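Prirkby Community Archive: Oral History Digitization
Progress report to the Gukcombe Fund, period ending August

1. Status against plan

Transfer of the cassette collection is on schedule. Of 2,000 tapes in the original inventory, 1,700 have been transferred to uncompressed audio and checked against the paper log. The remaining tapes are mostly from the Prulosow deposit, which arrived without a usable index and has to be listened to before it can be cataloged.

Playback speed faults affected 30 tapes. These were run again on the second deck after its belt was replaced. Two are still off pitch and will be corrected in software.
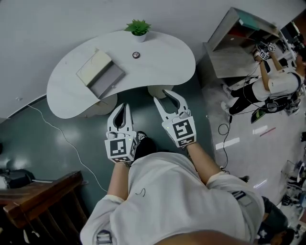 Grippers in both hands, Prirkby.

2. Cataloging

Draft records now cover nearly 95 percent of the transferred audio. Each record gives the speaker, place, approximate decade and a short subject summary. Full transcripts are being made only for interviews with signed release forms. Where a form is missing, the recording is kept in closed storage and the family is contacted by letter.

Place names remain the slowest part of the work. Older speakers use field and lane names that do not appear on current maps, and spellings in the original log are inconsistent. We have adopted the spellings in the Hjaltadóttir gazetteer and recorded all variants in a separate field.

Master files are written to two drives, with a third copy sent off site every Friday. Checksums are compared at each transfer. One mismatch was found and the file was replaced from the local master.

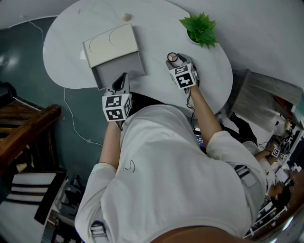

3. Budget and next period

Spending on equipment is slightly under the approved line. Storage costs are over, due to a price increase at renewal. We request permission to move the equipment balance to storage; the total grant would be unchanged.

Work planned for the next period:
Finish the Prulosow tapes
Close outstanding release forms
Open the public listening catalog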